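How to Prepare a Two-Arm Robot Demonstration for an Open Day

Dec 17, 2021
Written by Réka Szekeres, Enidside workshop

In March we had our open day, and 80 visitors came to see the two arms working. I wrote these steps afterwards for colleagues who must prepare the same kind of demonstration. They are for a small room and a normal table.

Step 1. Choose one task
Pick a task that finishes in less than 2 minutes. We used picking a part and putting it into a bin. Visitors stay for one full cycle, sometimes for two, and then they want to ask questions.

Step 2. Check the arms before the doors open
Move each joint slowly through its whole range. Look at the cables while you do it – a cable that is fine at rest can become too short when the elbow is high. Tighten the screws of the gripper bracket, then open and close the jaws ten times without any object.

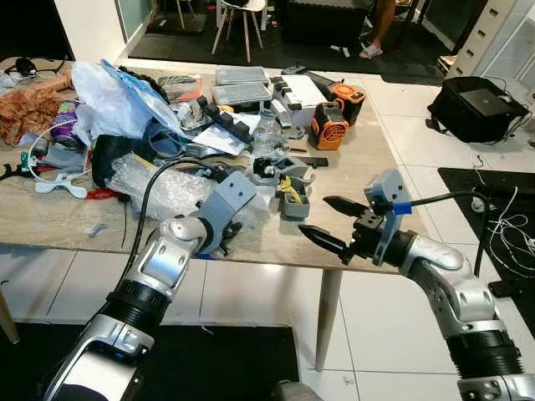 Write down the rest position of both arms and save it under a clear name. Ours is called Plakov, after the room where we first tested it. When something goes wrong during the show, you send the arms to this position and start again from there.

Step 3. Mark the visitor line
Put tape on the floor outside the reach of the arms. Children will come closer than you think, so one person must always stand at the line with the stop button in the hand. Vinh Ngô did this in the morning and I did it after lunch.

Step 4. Run the demonstration
Say what the robot will do before it moves. Start at low speed and let the visitors see 3 cycles. Then you can change the position of the part and let them guess if the gripper will find it.

Step 5. Let people try
If you have a hand controller, limit the speed first. Give every person one turn and keep your own hand near the stop button.

Step 6. Close the day
Bring the arms to the rest position, switch off the motors and only then the computer. Copy the log to the shared folder. Our log had 176 cycles, and I still use it when I adjust the grip force.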